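Can a machine put the drinks away yet? "Nearly!" laughs the lead engineer at Drotel, who has spent since December on one small chore – getting a bottle into a cupboard.

"Gripping is the bit I love," she says. "You come in from both sides, nice and square."

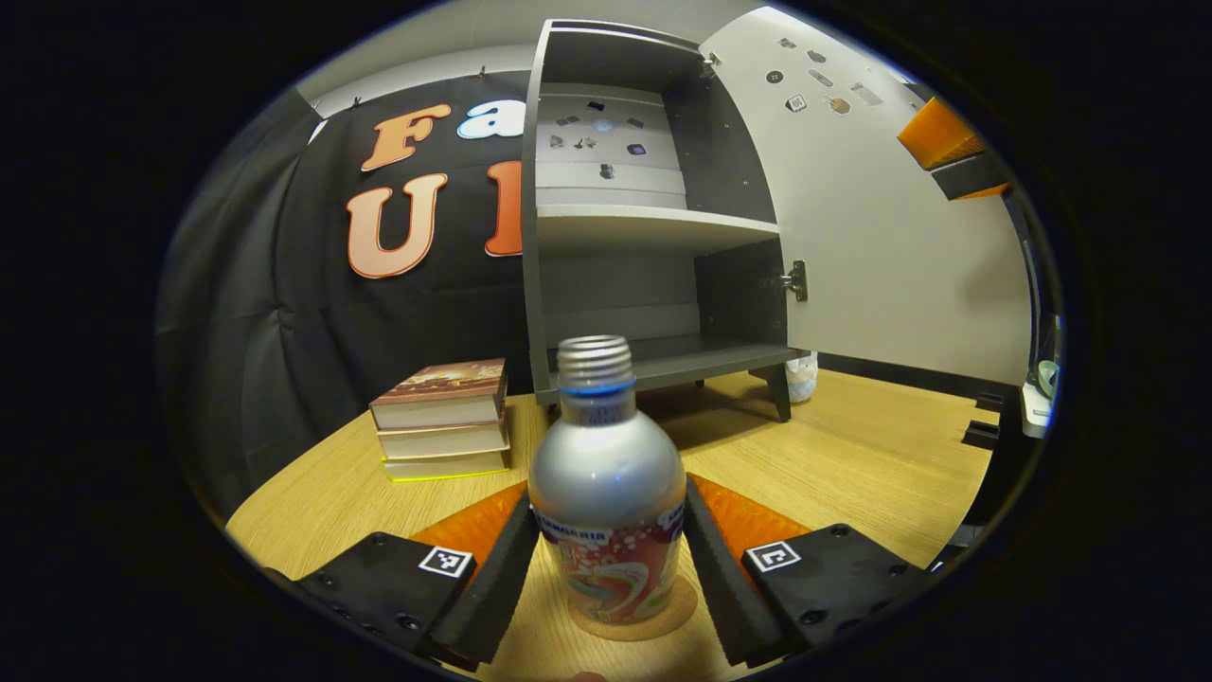
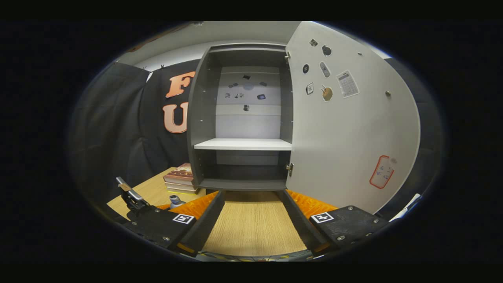
Bottle, books and open cabinet at the Nivau workshop.

Her team has logged 313 tries and wants 2000. Doors still worry her. "A door swings, and your arm has to know that. Give us 2 more years and I'd let it loose in my own kitchen."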